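Workshop Automation, Session 3: Reaching and Grasping
Notes by Agnes Nygård, Nastetthorpe shared workshop

Start with the handle, since the basket wall is a lattice and a fingertip can lodge in an opening. Set the approach height 30 mm above the rim and descend only after the wrist has stopped. The Lirnia planner treats the basket as a solid box by default — change this to an open box before planning, or every path into it is rejected.

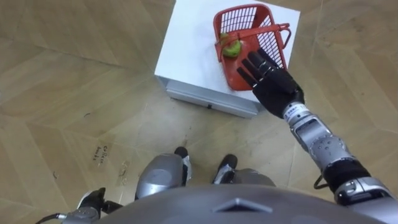

Finger closure is set by motor current. Begin at 200 mA and raise it in small steps. Record the value at which the fingers stop moving and the value at which the object starts to slip. These are separate columns in the log.

Height matters more than most groups expect. A target on the cabinet top and a target on the floor need different shoulder limits, and the head camera views them at different scales. Run the Vadell calibration once for each surface and save the files under separate names.

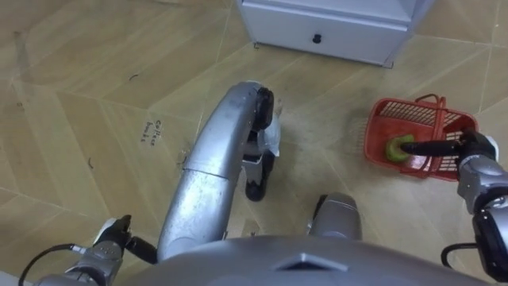 For floor targets, keep the elbow outside the line of the knee. Check cable slack at the wrist by hand through the full range with the motors off. If the cable goes taut before joint 3 reaches its limit, lower the limit in software.

Before Saturday: repeat the slip test 19 times at one current setting and plot the results. Read the Ekström notes on contact friction, first section only.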